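From: Samina Mohmand
To: gripper-users
Subject: Re: Left finger loses force partway through a hold (produce bagging cell)

Aqeel Orakzai wrote:

> Samina, before you send the gripper back, can you say more about when
> it happens? We had something close to this in April on our second cell
> and it came down to the finger screws. The force reading was fine but
> the finger was rocking on its mount. Also, what firmware are you on, and
> does the controller log anything at the moment of the drop?
>
> One more thing. If the arm keeps moving after the grip is lost, I would
> treat that as a separate fault and fix it first.

Thanks, Aqeel. I'll take these in order.

The cell is the produce one: two arms on an extrusion frame, plastic fruit and vegetables in and out of a perforated basket, then into drawstring bags. The grippers are Bavlow parallel units with the stock fingers. The task controller is Tilico, on the release before the current one. I held off on the update until I could reproduce this.

The fault is that the commanded force is reached, the hold flag goes true, and some time later the force falls to almost nothing without the flag changing. The arm carries on as if it still had the part. We logged 269 cycles over the stretch I looked at, and 13 of them had the drop. None were on the approach or the close. All were during a hold.

Picks out of the basket are the easier half of the job. The items sit close together and the fingers have to go in between them, but the hold is short and the lift is straight up. Only two of the 13 came from this step. 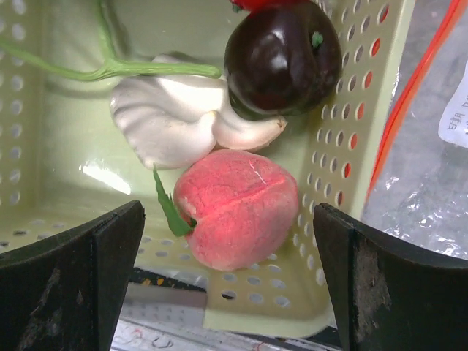
Tariq Magsi wrote back off list that a short hold could just be hiding it. If the force decays with time, a pick that lasts a second or two would finish before anyone saw a drop, and the way to check is to park the gripper on a rigid block and leave it there with the logging on.

I did that this morning. Steel gauge block, same commanded force, arm parked. It held for 47 minutes with no drop on either side. I then repeated it with the wrist rolling back and forth through the range we use for bagging, and it let go on the seventh roll. So it needs wrist motion, and time alone does not do it.

On the finger screws: I checked them with a torque driver. Both left finger screws were under spec and I could feel a little play at the tip. The right side was fine. I cleaned the threads, put in new screws with threadlocker and let it cure. With the play gone the roll test still failed, though it took longer to get there. That makes me think the screws were loose from the same shaking and are not the cause.

On the log: there is a one-line undervoltage warning from the gripper at each of the drops I have matched up so far. It is filed as informational, so it never reached the operator screen. My current guess is the connector at the wrist, or the cable where it bends just behind it. The gripper browns out, restarts, and comes back reporting the last state it stored, including the hold flag. I have not proved that last part.

The bag step is where it does the most harm. The fingers have to pinch thin plastic and the drawstring together near the base while the rest of the work goes on above, so the hold is long and there is very little to grip. When the force goes, the bag slides and the other arm keeps pulling on whatever it has. In one case it dragged the bag into the frame before the Cerkance safety relay dropped out on the torque limit. No one was near it, but I don't want to count on that.

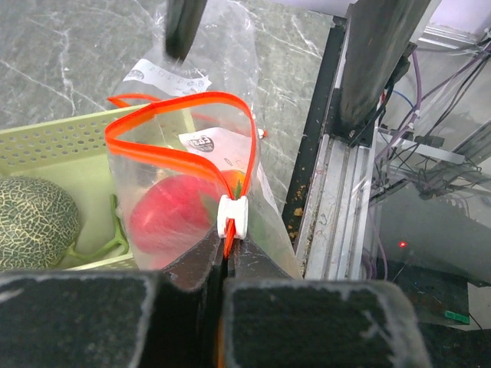 Chantal Melnyk asked whether we have anything independent of the gripper's own flag to stop the arms, and said her site will not run a two-arm hold on a status bit alone. She suggested reading finger position as well, and stopping both arms if it moves past a small window during a hold.

We had nothing like that. It is in now. Both arms go to a protective stop if finger position changes during a hold, if motor current falls below a floor, or if the undervoltage warning shows up at all. Until the cable question is settled the cell also runs at reduced speed with the guard closed, and there are no hands inside to reseat a bag with power on. I have told the evening shift the same.

Still to do: swap the wrist cable with the one from the right arm and see if the fault moves with it, then put a meter on the supply at the gripper end during the roll test. If it stays on the left arm after the swap, I will send the unit back.

Aqeel, if you still have the part number for the strain relief you fitted on your second cell, please post it. Ours has none.

Samina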